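4. Desk Clearing in Simulation

4.1 Why a desk

Claims that household robots have more or less arrived tend to be made by people standing in front of a clean table. We wanted a messier chore, though a modest one, and settled on clearing a desk. It is the sort of job an adult does badly while on the phone. Small things get picked up and put where they belong, the laptop is left alone, and the whole business ends with the surface fit to work on. No step needs much strength or any cleverness. We assumed, when we wrote the project plan in May, that this would be the easy part of the paper.

The task was built in Valatis, our in-house simulator, which generates furnished rooms and fills them with objects drawn from the Costolex library. Wall coverings, pictures and furniture finishes are sampled independently of one another. The rooms that result would not sell a house, but a policy that can only work in tasteful surroundings is of limited use to the public. We generated 200 rooms for training and held back 42 for testing. No test room shares its layout with a training room.

The robot model has two arms with multi-fingered grippers, and the policy sees the room from the robot's own viewpoint (Figure 3). The view is often tilted. We left it that way in both training and testing, and the policy coped with a sloping floor better than several of the authors did. A harder matter is that the robot's own hardware takes up a good share of what it sees. In the view shown, the fingers of the left gripper overlap a front corner of the desk, and anything lying behind them would have to be remembered or guessed at. The small pieces scattered by the white bowl cover very few pixels at this distance, while the laptop, with its bright purple screen, is hard to miss. It is also the one thing the robot has been told not to touch.
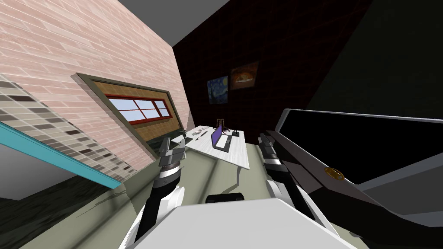 Figure 3. Desk-clearing task in a Valatis test room, from the robot's viewpoint. Both arms extend toward the desk, which holds an open laptop, a shallow bowl and several small items.

4.2 What counts as cleared

Scoring a chore is harder than it sounds. Our first rule called a desk cleared when every loose item had left its surface. The Berrada planner, which we used as a baseline, met this rule promptly by sweeping everything onto the floor. Under the letter of the definition it was the best housekeeper we tested.

The revised rule has 2 conditions. Each loose item must come to rest inside its assigned container, and the laptop must stay open and on the desk. An episode that breaks either condition scores zero. We considered partial credit and dropped it after noticing how generous we became toward our own method.

The Stestar policy satisfies the revised rule more often than the baseline, and we report the comparison in Section 5. Its failures are instructive, if a little familiar. It returns to items it has already put away. It hovers over the keyboard. In the longer episodes it moves one object back and forth until time runs out, and an observer unaware of the score would take it for someone hard at work.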